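About Us | Rondholm Obituary Desk

We write and check death notices for families and for small funeral homes. Most of what we do is checking. If you have read many obituaries you can probably guess why.

Rondholm was started by people who had spent years on the receiving end of other companies' promises. We had used the online forms that ask you to pick a tone from a menu. We had paid by the line for a newspaper notice and found the grandmother's maiden name spelled two ways in one paragraph. We are still suspicious of anyone who says they can capture a life in a few hundred words, and we don't say it ourselves. A notice can give the right dates, the right town, the right time for the service and the names of the people left behind. Anything beyond that depends on what the family tells us.

Our standard notice runs to 500 words. Families often ask if longer is better. We doubt it, and we charge the same flat fee for a shorter one so that there is no reason for us to pad.

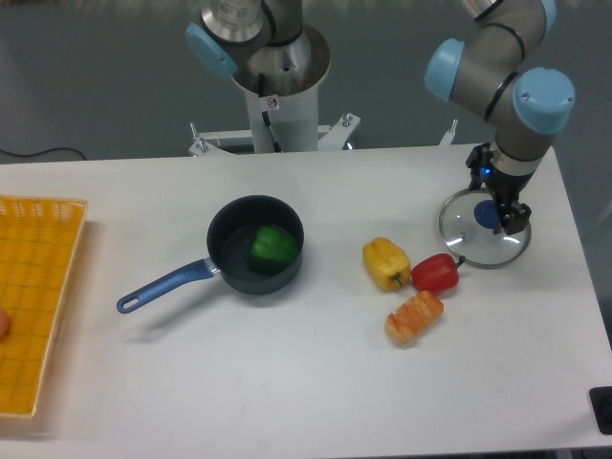
The fee is flat for another reason too. Per-line pricing makes grieving people cut cousins to save money, and we have never heard a good argument for it. Some newspapers still charge that way and we can't change what they do, but we will tell you their price before you commit, and we add nothing on top.

What we check

Names, first of all, against whatever papers the family can find. Then the order of survivors, the spelling of the church or hall, the day of the week against the date, and whether the cemetery is in the county the draft says it is. Military service and degrees get a second look. People misremember these things about their own parents all the time — usually by a year or two, now and then by a whole branch of the service. We ask politely. If a family wants to keep a story we can't confirm, we suggest "he often told" in front of it and leave the decision with them.

We don't write praise nobody asked for. If the draft comes back and says she never met a stranger, it's because a relative put it there.

Where we work

Our office is in Lumanlan, upstairs, with seven of us on staff. We read for 117 funeral homes, most of them family-run and most a long drive from the next one. The older notices we have corrected and reissued now number nearly 2000, and that work grew out of requests from people doing family history who had been copying the same wrong birthplace from each other for decades.
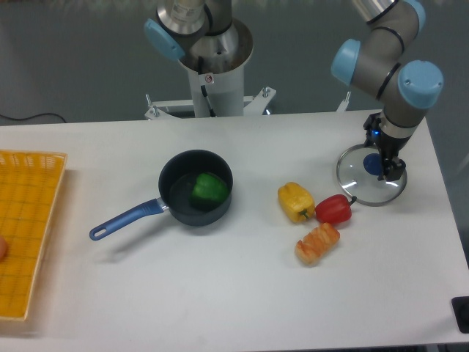 A green bell pepper in the saucepan, with the glass lid off to the side.

Software

Two years ago we moved our records to a system called Sendotau. It keeps drafts, corrections and family approvals in one place, and it does that well enough. It also offers to write the notice for you. We tried that feature in May and turned it off the same month. It gave a retired welder a "passion for gardening" that his daughters had never noticed.

The Erkis archive

Erkis is our free searchable file of corrected notices. Each entry shows the original text and the change, along with where the correction came from. Entries without a source are marked that way. We would like to tell you the archive is complete, but it covers the counties we have had time for, and coverage before the war is thin.

Getting in touch

Funeral homes can send drafts at any hour and will have them back the next working morning. Families are welcome to write to us directly. Please include a phone number, and the name of one person who can approve the final text.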